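Chores by Machine: Where Things Stand
A gallery page by Saskia Tawhiri

Household and shop-floor chores are the last place most people expect to see a machine doing useful work, and also the first place they ask for one. For this page I went to see people in three places who are trying to get machines to clear tables, sort small parts, fold towels and put things back in trays. I wanted to know which of these jobs a machine can do today without somebody standing next to it.

The short answer is that a few can be done slowly and most can't be done well. Pesgate has a line that fills parts trays all day and rarely stops. Jumow has a kitchen where a pair of arms can unload the bottom rack of a dishwasher if the plates all match. Zemeo folds towels. Between those results there is a lot of work done by hand, and much of it is people showing a machine how a job goes.

The order below is the order in which I made the visits. The notes come from my own visits and from talking with the people who do the work. Speeds and counts are the ones I took with a watch and a notebook, unless the text says where else they came from.

Filling trays at Pesgate

Pesgate packs repair kits for sewing machines. A kit has 11 parts in it and each part goes into its own pocket in a tray. Two arms on a fixed bench do the packing for the most common kit. The parts come down chutes, always the same way up, and the trays sit in a metal guide so they can't shift.

I timed the bench for an hour. It filled 40 trays. Hemant Pal, the shift lead, told me a practiced packer fills more than that in the same hour, but the bench also runs through lunch and after the day shift goes home. When a part lands crooked the arms stop and a light comes on. During my hour the light came on twice. Both times Hemant pushed the part straight with a finger and pressed the green button.

The less common kits are still packed by hand. There are too many of them, and each would need its own chutes and its own guide. Hemant said he has asked for a bench that can take parts out of a mixed bin. He has seen one tried. It could pick up the springs, but it picked up three at a time.

Sweeping is also done by hand at Pesgate. A floor machine was bought for the main aisle and works there. It can't get under the benches, and that's where the parts fall.

Showing the job by hand

A good share of the people I met spend their days doing simple table jobs with grippers in their hands. They pick a thing up, put it in a tray, take it out again and start over. The grippers have fingers much like the ones a machine would use, and the cubes mounted on them carry printed patterns that a camera can follow. The idea is that a machine given enough of these runs will learn the movement without anyone writing it out step by step.

The jobs look easy and are tiring. A hand can feel when a small object starts to slip. With a gripper you have to watch for it. Bukola Ajayi, who has done this work since last November, told me that new people squeeze too hard in the first week and then too lightly in the second. She also said that the small trays are worse than the big ones, as the fingers catch on the sides.
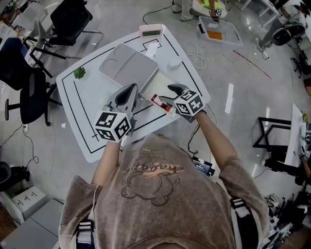 Table work with two hand-held grippers. A small red-and-white object is in the shallow white tray, close to the right gripper's finger.

What a machine gets out of this depends on how much the examples vary. If the tray is always in the same spot, the machine learns the spot. So the trays get turned and moved, and the objects get swapped. Omprakash Rana, who looks after the lists of jobs, has one for putting things into trays that runs to 828 lines. Each line is an object, a starting place and an ending place. Some have a note, such as "left hand only" or "pass from right to left."

I asked him how a trained machine does on the same jobs. On the ones with one object and one tray, it does well. With two objects close together it often goes for the space between them. If something else is on the table that wasn't there before, it may slow down or reach for the wrong thing. He thinks this gets better with more runs and doesn't claim to know how many more.

I tried it myself for half an hour. My job was to move a bottle cap from one side of a tray to the other. The first few went fine. Then I dropped one on its edge, and I spent longer getting that cap back than on all the others together. Omprakash said those runs are worth keeping – a machine that has only seen clean pickups has no idea what to do after a bad one.

The dishwasher at Jumow

Jumow has built a full kitchen inside an old showroom. It has a working sink, a working dishwasher and a fridge with food in it that people there do eat. Two arms ride on a base with wheels. The job on the day I came was the bottom rack.

It took 8 minutes to move one rack of plates to the shelf. Mamta Kandpal ran the test and stood with her hand near the stop button the whole time. The plates were all the same size. She then put in a mixed rack with two bowls and a cutting board. The arms took out four plates and one bowl, then stopped in front of the board and stayed there. She waited a full minute before ending the run.

Cups are harder than plates, she said. Some are upside down, some have tipped over, and some have water in the base that runs down the gripper when they're turned. Forks and knives haven't been tried with the arms at all. A person could empty the whole machine in a few minutes and put the pan lid in the right drawer while doing it.

She was more hopeful about wiping. The counter in the test kitchen gets wiped by the arms every evening, and it comes out clean apart from the corner behind the faucet. It needs the counter to be cleared first, and that part is done by whoever is last out.

Towels at Zemeo

Zemeo rents out folding units to small hotels. The unit takes a flat towel fed in by a person, folds it in three and drops it on a stack. It's fast, and it has no arms at all, only rollers and bars. I include it because it does more real work than anything else on this page.

The person feeding it has to find the corners first. Finding the corners of a crumpled towel is the part that people in this field have been working on for a long time. Zemeo has a second unit in a back room that tries to do it with two grippers and a camera. I watched it go through a basket of hand towels. It found two corners on most of them, though on several it found one corner and a fold and carried on as if it had two. The result was a stack with some very odd shapes in it.

Fitted sheets aren't on the list.

Shelves at Ejigu

Ejigu is a hardware store with a long back aisle for screws, hooks and hinges. The owner had a shelf-checking machine on trial when I asked to visit, and it had gone back by the time I arrived, so these notes come from the staff. It rolled along the aisle at night and took pictures of the shelves. In the morning there was a list of what was low.

The list was mostly right for boxes. For loose items hanging on pegs it was often wrong, as one packet at the front hides an empty peg behind it. The staff ended up checking the pegs themselves and using the list for the boxes. They said it saved a little time. Filling the shelves was never part of the trial.

What can be handed over so far

Going by what I saw, these can be left to a machine for an hour or more: packing one kind of kit from fixed chutes, folding flat towels, sweeping an open aisle, wiping a cleared counter.

These work with someone watching: matching plates from a rack, one object into one tray, reading a shelf of boxes.

These didn't work when I was there, or hadn't been tried: mixed bins, cups and cutlery, crumpled laundry in any amount, pegs, anything under a bench.

The gap between the first group and the last is mostly about mess. In the first group somebody has straightened things out beforehand, with a chute or a guide or by hand. At home that straightening is the chore. A kitchen where every plate matches and nothing is ever left on the counter doesn't have much work in it to begin with.

I plan to go back to Jumow when the cup tests begin, and to Pesgate if the mixed-bin bench arrives. Notes from those visits will be added to this page under the same headings.

Text by Saskia Tawhiri. Page last changed Sep 3, 2019.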